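**Programme Vustine – rapport d'avancement au financeur, période close fin février**

Le lot principal comprend 87 unités centrales au format tour, reprises du site de Purnness. À la clôture de la période, 60 sont passées par le poste de démontage. Les 27 restantes sont stockées sur palettes, numérotées et pesées. Le calendrier du jalon 2 est tenu ; celui du jalon 3 dépend de la livraison des bacs antistatiques commandés chez Ruppert.

## Déroulement du démontage

L'ordre des opérations a été figé en début de période : mise hors tension et décharge, dépose du panneau latéral, relevé des étiquettes, retrait des supports de stockage, puis du processeur, des cartes d'extension et enfin du bloc d'alimentation. La carte mère sort en dernier. Les unités sont traitées couchées, panneau ouvert vers le haut, ce qui laisse accessibles à la fois le support du processeur et les connecteurs de bord de carte.
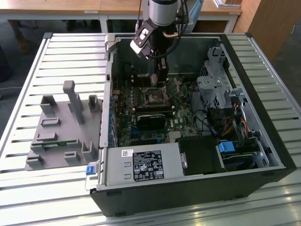 Le retrait du processeur avant toute intervention sur l'alimentation reste la règle. L'essai de l'ordre inverse, mené sur 5 unités, a été abandonné : les faisceaux débranchés retombaient sur la carte et il fallait les écarter à chaque étape. Les loquets et poignées de couleur, sur les modèles qui en sont pourvus, réduisent sensiblement le nombre d'outils nécessaires.

Les cages métalliques de disques demeurent l'élément le plus lent à déposer. Deux types de fixation coexistent dans le lot, sans lien constant avec la référence du châssis. La fiche opératoire a été scindée en conséquence.

## Inventaire et traçabilité

Le registre Praltosier compte 1541 lignes, à raison d'une ligne par composant extrait. Chaque entrée porte le numéro de l'unité d'origine, la catégorie, l'état visuel et la destination (réemploi, pièces, matière). Les codes-barres des blocs d'alimentation sont saisis avant dépose – l'étiquette se décolle facilement une fois le bloc manipulé.

Écarts constatés :

- catégories « câblage » et « visserie » encore enregistrées au poids, sans rattachement à l'unité ;
- doublons de saisie sur les cartes d'extension, corrigés en février ;
- état visuel des supports de processeur noté de façon inégale selon les séries.

## Suite

Traitement des 27 unités restantes, puis contrôle électrique des blocs d'alimentation destinés au réemploi. Le budget consommables n'appelle pas de révision. Une demande de report limitée au jalon 3 sera transmise si les bacs ne sont pas livrés avant avril.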